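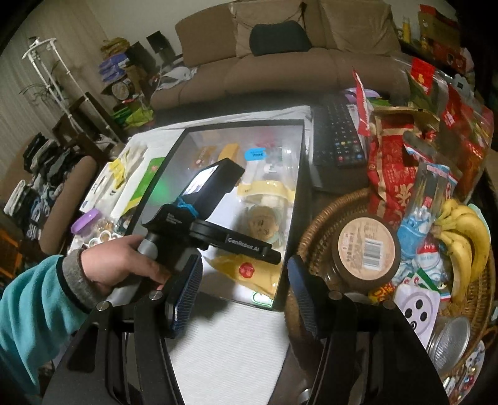 Henryk Pawlak wants to know why I bother with a lidded box for snacks that come individually wrapped, given that the basket is right next to it and holds more.

Fair question, and the answer doesn't fit in one reply, so I'm making it a thread. Topic is snack storage on a low table in a room where people sit, eat and watch TV. Pantry storage is a separate problem.

Start with what a wrapper does. A sealed wrapper keeps moisture out of the food. It does very little against crushing, and once opened it does nothing at all. Most of what ends up on a coffee table gets opened, half eaten and put back.

So the clear box gets small wrapped pieces. Cookies like the round one in clear packaging, single bags, anything that breaks when a remote is dropped on it. Rigid walls, rigid lid, no load on the contents.

The basket gets anything with its own structure, plus anything that needs air. A tub with a lid is its own container. So is a glass jar. Putting either of them inside another lidded box wastes volume.

Bananas go in the basket and stay there. They give off ethylene and water vapor. Closed up in a box with cookies they ripen faster, and the cookies pick up the smell through any wrapper that has been opened.

Bananas also go at the side of the basket, never underneath. Mine are on the right. A jar resting on a banana leaves a bruise by the next day.

Rattan is open weave, so air moves through it. It also drops crumbs straight onto the table. Lift the basket and wipe under it when you refill. If you line it, use something thin. A thick towel blocks the airflow you bought the basket for.

On clear versus opaque. I used an opaque tin until May. People opened it, looked, closed it and asked me what was in it. With a clear box they look first and open it once. Fewer openings means less humid air gets in.

Pallavi Nigam replied that clear boxes let light in and light is bad for fats. Correct. Nuts and anything fried will go stale faster in light. Keep those in the kitchen cupboard and bring out what will be eaten that evening.

If the table is in direct sun, move the table or use the tin. Mine gets no direct sun.

I put a small Flosier humidity card in the box for a while. Readings with the lid left off all evening: 77 percent the following morning. Lid on, same kitchen, same weather: 50 percent. One card, one house, so treat that as an anecdote with digits.

I can't say what the card was reading at the top end of its scale. Cheap cards get vague as they approach 100 percent. I would not use one for anything more serious than cookies.

The lid on this kind of box sits on a rim. Crumbs collect in the rim and then the lid doesn't close flat. Run a dry cloth around it before you refill. If you wash it, let the rim dry overnight with the box upside down.

The pile at the back is overflow. Red and gold packs, one red gift bag, everything that arrived as a gift and hasn't been sorted yet. It isn't a storage system and I'm not defending it.

My rule for overflow: nothing from the pile goes in the box until something has come out. Otherwise the lid gets pressed down on a full box, and the top layer takes the load.

Gift bags get emptied on arrival if I remember. A bag standing upright uses the same table area as the basket and you can't see into it from the couch.

Rotation. Newest at the bottom, oldest on top. In a shallow box that takes under two minutes. In the basket it's harder due to the mixed shapes, so I rotate only the bags and leave the tub and jar where they are.

Someone asked about dividers. I tried the Kultley ones, the kind that slot into each other. They work if all your snacks are the same size. Mine aren't. A flat pack lies across the top of the divider and holds the lid up.

Henryk came back to ask about desiccant sachets. I've used the Dunitz ones. They only help in a container that seals, and a box that gets opened every evening saturates them fast. If there are children in the house, skip them and use the lid.

Placement. Box in the middle of the table, basket to the right, jars and other small containers along the left. The box gets used most, so it goes where everyone can reach it.

Small round containers go in a row. In a cluster the back ones don't get eaten. In a row along the edge you can see every lid. The disadvantage is that they're the first thing to get knocked off, so keep glass away from that side.

The remote lives behind the box, on the flat black box. Before that it lived anywhere, including under the bananas. A raised flat surface with one object on it is easy to find in low light. It also keeps sugar off the buttons.

White cloth or a paper towel on the near end, whichever is clean. Open wrappers and peels go there. At the end of the evening you fold it inward and carry the whole thing to the trash or the laundry. Dark tables show every crumb and this saves one wipe.

Pallavi asked if I label anything. Only things decanted out of their own packaging. Contents and the date opened, on masking tape, on the side. Tape on the lid is useless once the lids get swapped. The oldest tape I found in the last clear-out said 23 Nov 2022. It was sesame brittle. It went in the trash.

Anything still in its printed wrapper already has a date on it. Turn that side up when you load the box if the pack allows it. Most don't.

Cleaning interval: box every second refill, basket when the weave feels sticky. Warm water and a soft brush for rattan, very little of the water, then dry it in moving air away from a heater. Soaked rattan can warp as it dries.

Henryk's last question was what I'd drop if I had to keep only one container. The box. Bananas can go in a bowl, jars can stand on the table, and the tub has a lid of its own. But I'd want somewhere to put the pile first.

Will add box dimensions when I find the tape measure.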